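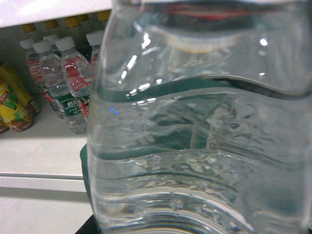
Castley wrote in after the last issue to say that shelf restocking was a solved problem years ago, and that any warehouse with a conveyor proves it. A conveyor moves cartons of one size between two fixed points. Facing up a drinks shelf means picking single items out of a tight row and setting them back upright, label forward, in a gap a little wider than the item.

Clear bottles remain the awkward case. Depth sensors that project a pattern get a poor return from PET filled with water. Part of the light passes through, part bends, and the distance reported may belong to the bottle in the second row. Merrick, a two-finger picking cell offered for small stores, works around this by closing slowly and trusting finger contact over vision for the last 10 millimeters. It is a reasonable fix and it costs time.
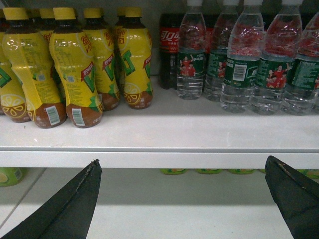 Label orientation gets less attention than grasping, and it decides whether a clerk has to walk the aisle again afterward. The Purance software treats a facing as correct when the front panel is within a set angle of the shelf edge. Lemon tea is a fair test, as two neighboring bottles can stand with the nutrition text and barcode forward while the one at the end of the group shows its big green V. To a shopper all of them are in stock. To the planogram two are wrong, and turning a bottle in place between close neighbors is a separate skill from lifting it. Most two-finger hands do it by pulling the bottle out, regrasping and putting it back -- three motions where a person uses one.

Rallthorpe ran 3,390 pick-and-place cycles on mixed shelves before its last software release. Rigid bottles with screw caps gave the fewest stops. Bags and pouches gave the most.
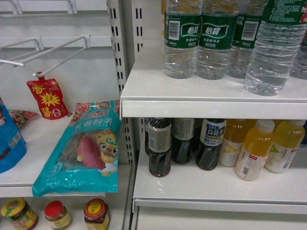 Soft packs should be left to people for now, one reader argues, and the machine should be priced as a bottle handler only. We partly agree. A bag of dried noodles has no fixed shape, and a plan computed before contact is out of date after it. Suction helps on flat film and fails on creases. A store that buys for bottles alone still has to staff the rest of the bay, so the saving depends on how the aisle is laid out.

Cycle time is the other limit. At 7 picks a minute, a delivery of 700 items takes 100 minutes with no stops at all -- and there are always stops.

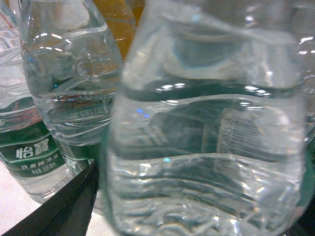 Can a machine take over the drinks aisle this year? For rigid bottles on open shelves, with a person on call to clear faults, it can do part of the night shift. It can't yet be left alone with a mixed bay.

We will return to the subject in April, with notes on grip force and on dented bottles.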